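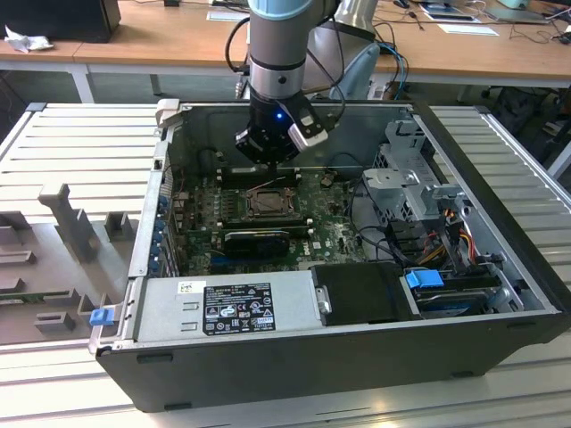 The desktop teardown cell: questions we get asked

Last updated 23/10/2020

We run one arm over one slotted table, and its job is taking parts out of old desktop computers and putting them back in. These are the questions that come in most often from people who want to set up something similar, or who have just joined us and are about to look after the cell for the first time. If yours is missing, send it to Thịnh Khương and it will probably end up on this page.

How do you fix the computer to the table?

With the slots! A slotted aluminium top is the best money we spent. The case lies on its side with the panel off, two low stops go into the slots along one long edge, and a toe clamp pushes from the opposite corner. Do the clamp up finger tight and then a quarter turn more. Case steel is thinner than people expect, and if you really lean on the clamp the whole chassis twists and the motherboard goes with it. We lost most of an afternoon to that once, chasing what we thought was a calibration fault.

Do I need to take anything out before the arm starts?

The side panel and the CPU cooler come off by hand. We'd love the arm to do the cooler one day, but the screws are sprung and the old paste can grip so hard that the processor comes away stuck to the bottom of it. Tie the drive and power cables back while you're in there. A loose loop of cable finds the fingers every time.

Which part of the job is hardest?

The processor, by miles, and it's my favourite thing to watch. On the boards we use, the contact pins are in the socket and they are tiny. The chip has to go down flat and straight, with no sliding once it has touched.
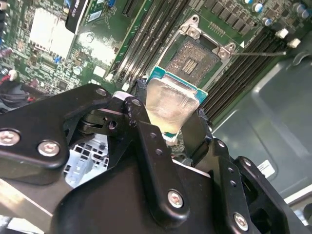 We bring it down in two stages. The first is an ordinary move to a hover point above the socket, at whatever speed you like. The second is the slow one, at 3 mm per second, with the force limit switched on. If the limit trips, the program opens nothing and moves nothing. It waits for a person, who looks, and then either backs the arm straight up or takes hold of the chip before releasing it. Please don't press Resume to see what happens.

The retention lever needs to be fully back before any of this. Check it with your own eyes.

Should I clean the old thermal paste off the heat spreader?

For practice runs, a thin film on top does no harm, since the fingers hold the chip by its edges. Paste on the edges is another matter. It makes the grip slippery and it travels to the pads, then from the pads to everything else you pick up that day. Wipe the edges with isopropyl alcohol and a lint-free cloth, let them dry, and keep the cloth well away from the socket. If the computer is going back to somebody who wants to use it, clean the lot and put on fresh paste.

How often do the finger pads need changing?

We change ours every 300 picks. They still look fine at that point, which is why new people always ask if they can leave them a bit longer. The trouble is that a worn pad lets the chip rotate very slightly as it lifts, and you won't notice until it meets the socket. Ours come from Planitz in strips and we cut them with a scalpel. Stick them on, close the gripper on a flat gauge block, and leave it closed for 40 minutes so the adhesive takes.

What about the screws in the gripper linkage?

Go round them with a hex key at every pad change. You're only checking that they haven't backed out, so a gentle nip is plenty. If one is loose, take it right out, clean the thread, put on a small drop of medium threadlocker and refit it. Scuffs on the long links are normal, as they brush against case edges all the time. A bent link is not normal, and it needs replacing before the next run.

Does the camera have to be set up again every time?

Every time the gripper comes off, yes. Otherwise once a week does it. We use the calibration routine in Zuro, which asks for 78 poses and takes just long enough to make tea. Clear the table first, and don't lean on the bench while it runs.

The cables behind the arm keep catching. What did you do?

We made the loops bigger. It sounds backwards, and I argued against it myself, but a short cable pulls at the connector whenever the wrist turns. Leave enough slack for a full wrist turn in both directions, then drive the arm slowly to the far corners of the case and watch for snags before you tie anything down for good.

Can I use any old computer?

Nearly! Big towers are much kinder than small ones, and a drive cage that stands high on one side will limit how far you can tilt the wrist, so model it as an obstacle before you plan any moves. Our spare boards come from Brandão, who put the dead ones aside for us. A dead board is perfect for a beginner. Bend all the pins you like.

Is there a written checklist?

There is, in the Bemetness folder on the shared drive, and there's a new version planned for December with the lever check moved to the top. Print it out, because the screen is never facing you when both hands are in the case.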